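五月骑完Herkance之后的一些记录

回来已经一个多星期了,车还没有好好擦。趁着还记得,把这次长途骑行写下来,主要是器材和路线上的东西,给以后想骑这条线的人参考,也给明年的自己看。

Herkance是一个不计名次的长距离骑行活动,今年的线路全长200公里,从Nurna出发,绕过水库,翻过Bakos垭口,再沿河谷回来,累计爬升3383米。报名的时候我只看了距离,没仔细看爬升,付完钱才打开路书。好在离出发还有一段时间,周末可以补一补爬坡。

先说车。我骑的还是那台用了很多年的钢架公路车,车架没有换过,其他零件差不多都换过一遍。这次动得比较大的是传动。原来后面的飞轮最大是28齿,平时在城里和河边骑完全够用,但Bakos那一段后半程的坡度长时间在百分之九以上,我试骑过类似的路,28齿到后面踏频掉得厉害,膝盖第二天会疼。所以换了11-34的飞轮,后拨也跟着换成中腿的,链条加长了几节。前面还是50-34的压缩盘,没有动。

换的时候遇到一个小问题。后拨的B螺丝按原来的位置拧,上到34齿时导轮会蹭到飞轮,声音很明显。我在家里调了一个晚上没调好,第二天拿去给Bijan Fallahi看。他把后拨拆下来,看了看尾钩,说尾钩是歪的,应该歪了很久,以前飞轮小,看不出来。校正以后重新装上,变速一下子就干净了。尾钩这个东西建议大家出远门之前都检查一下,顺便带一个备用的,很轻,放在工具罐里不占地方。

轮胎用的是28毫米的,前轮打75 psi,后轮打80 psi。我体重不算轻,再低一点会觉得后轮发飘。之前一直骑25毫米,换宽之后在平路上没感觉慢,在烂路上舒服很多。线路里有一段六公里的旧石板路,就在水库大坝下面,骑25的话手会麻很长时间。

出发前一晚住在Nurna镇上的一家小旅馆,一楼可以放车,老板不收钱。同住的还有Fanni Hegedűs和Boglárka Oláh,两个人骑的都是碳架碟刹,比我的车轻不少。晚上大家把路线又过了一遍,约好前半程一起走,上垭口以后各骑各的。

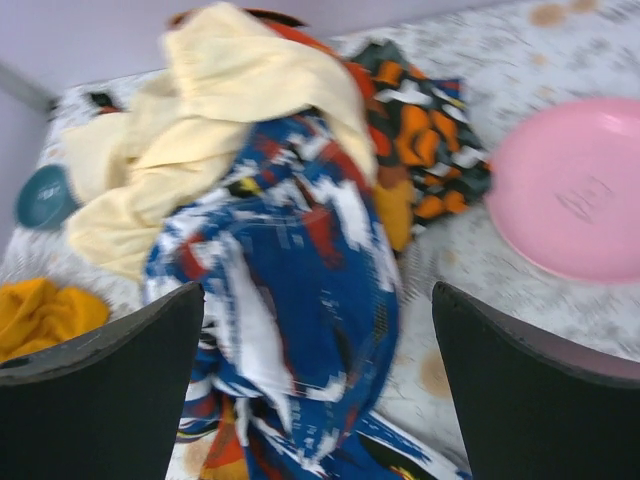

堆在一起的布料,最显眼的是一块蓝色带花纹的。

星期天早上五点四十集合,天刚亮,气温七度。我穿了长袖骑行服加背心,手套戴的是薄的那双,前一个小时手指一直是僵的。薄手套在这个温度不够,下次带两双。

前四十公里是平路,大家跟着一个大集团走,速度比我计划的快。我知道这样后面要还,但是跟车实在省力,就没有放。大坝下面的石板路上有人掉了水壶,后面的人躲了一下,没有摔。我的水壶架也松,过石板之前用手按了一下,过完以后停下来拧了螺丝。出发前明明都检查过一遍,偏偏漏了这个。

第一个补给站在七十二公里的地方,有香蕉、面包、咸饼干和可乐。我吃了两根香蕉,灌满两个水壶,前后停了十二分钟。站里有维修点,管维修的人叫Myfanwy Vaughan,有一个人的链条断了,她几分钟就接好了。我问她垭口那边的风怎么样,她说上午还好,下午会转成迎面风,让我不要在站里坐太久。

Bakos垭口海拔1356米,从山脚算起爬坡长度十七公里。前面一半坡度平均,用34-27就能坐着踩。过了一个叫Terkow的小村子以后变陡,路也变窄,两边没有树荫。Terkow村口有一个水龙头,路书上没标,水是凉的,我在那里把一个水壶重新灌满,又洗了把脸。如果天气热,这个点很重要,后面直到山顶都没有水。

34齿从Terkow往上基本就没有下来过。踏频大部分时间在六十五上下,慢,但是心率一直控制得住。去年在另一条线上用28齿爬差不多的坡,最后两公里是站着踩上去的,之后整个下午腿都不行。今年到山顶的时候还能正常说话。光从这一点看,换飞轮的钱花得值。变大以后齿和齿之间的跳跃确实明显一些,平路上有时找不到最合适的那一片,我可以接受。

山顶风很大,站了几分钟就冷。Fanni已经到了,坐在一块石头后面吃东西,Boglárka比我晚九分钟。三个人穿上风衣一起下山。我的车是夹器刹车,长下坡不敢一直捏着,前后轮流点刹,进弯前提前减速。下到一半有一段路面刚补过,有碎石,前面的人举手示意,大家都慢了下来。碟刹在这种地方确实轻松,Boglárka说她整段下坡只用两根手指。我下完手掌酸了很久。要不要为了一年一两次的长下坡换车,我还没有想好。

河谷里的五十多公里是整条线最难受的部分。Myfanwy说得对,下午果然是迎风。路是缓下坡,可是不踩就不走。一开始三个人轮流领骑,每人两公里,后来追上了Erzsébet Kozma和她的两个队友,变成六个人轮换,轻松了不少。Erzsébet骑得非常稳,轮到她的时候速度几乎不变,跟在后面很舒服。她说她每年都来,这是第八次,河谷没有一次是顺风。

到一百七十公里左右我有点低血糖的感觉,脑子变慢,看码表要看两遍。能量胶早就吃完了,后面口袋里还有半块压扁的面包,吃下去十几分钟以后好一些。补给这次还是准备得不够。我按每小时四十克碳水算的,这个强度应该要到六十克。明年打算在水壶里直接加糖粉,省得总是伸手去掏口袋。

回到Nurna是下午四点多,骑行时间八小时五十一分,停车时间没有仔细算。终点发了一碗热汤和一张贴纸。贴纸我贴在工具罐上了。

几项器材的情况顺便记一下:

飞轮和后拨:没有问题,全程没有跳链。
轮胎:没有破,后胎中间有两道小口子,不深,继续用。
坐垫:一百五十公里以后开始不舒服,可能是换了骑行裤的原因,先不动坐垫。
把带:右边弯把处松了一截,要重新缠。
码表:结束时电量还剩百分之二十三,导航一直开着,屏幕亮度调在最低。
前灯:早上开了四十分钟,后来没用,有点重,明年换小的。

中轴从河谷那里开始有一点响,站起来踩的时候更明显。回来以后把曲柄拆下来擦干净,重新上了油,在家门口骑了两圈没有再听到,但是路太短,说明不了什么。等下周骑一次长一点的再看。如果还响就直接换掉,那个中轴也用了三年了。

有人问路书文件,我整理好会放上来,Terkow的水龙头和补路面的位置都会标上。

本网站使用Cookie来改善您的浏览体验。继续浏览即表示您同意我们使用Cookie。 接受 了解更多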